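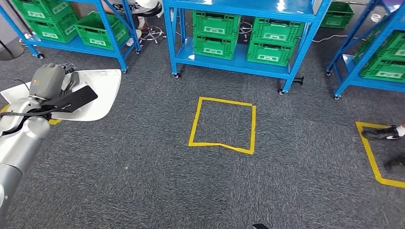
Silver and white arm over the gray carpet.

I sold the car in February and have been taking the bus to work ever since. A few people have asked how it's going, so I'm writing it down once and can send them the link.

The route is the 11 from the stop by the Fosgate building to the end of Gollitz Road, then a walk. Door to door it takes 87 minutes both ways combined. Driving was faster on a good morning and slower on a bad one, and there were a lot of bad ones after they closed the left lane by the bridge.

The money is the part people want to hear about. Parking, gas and insurance were costing me around $242 a month, and that's before repairs. The bus pass is a good deal less. I haven't saved all of the difference. Part of it goes to El Sherbiny, the bakery next to my stop, which opens at six and sells a cheese bread that I have more often than I should.

The first weeks were not great. I missed the early bus several times by leaving the house when I used to leave for the car. I also hadn't thought about my feet. My work shoes were fine for a parking lot and bad for a hill, so now I wear old sneakers and keep the good shoes in a drawer at work. Lesego Sibiya told me to do this before I started and I didn't listen.

Groceries took more planning. I used to do one large trip and fill the trunk. Now I go 2 times a week with a backpack and buy what fits. We eat more lentils and fewer things in glass jars. For cat litter and the big bags of rice I ask Kagiso for a ride and pay for his gas, and he gets dinner out of it.
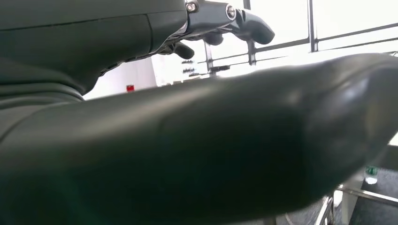 Dark green, with the light coming from the right.

What I like best is the reading. I got through one long novel in March and am partway into a history of canals that Trygve lent me last year. I can't read on the last stretch with all the turns, so I look out the window there. There's a yard along that part with a row of plum trees I had driven past for years and never looked at.

What I don't like is rain combined with a late bus. The shelter on Gollitz Road has a roof but no sides – you get wet from the knees down. I've written to the city about it and got a polite reply with a reference number. Evenings are the other problem. The last useful bus home leaves at 9:40, so if I'm out with friends I either go early or split a cab with Busisiwe, who lives two streets over.

I might still rent a car for the trip to my sister's in the summer. The train goes most of the way but the connection at Tirnine means a long wait with luggage, and I'm not sure about it yet. If anyone has done that connection lately, leave a comment and tell me if the café in the station is open again.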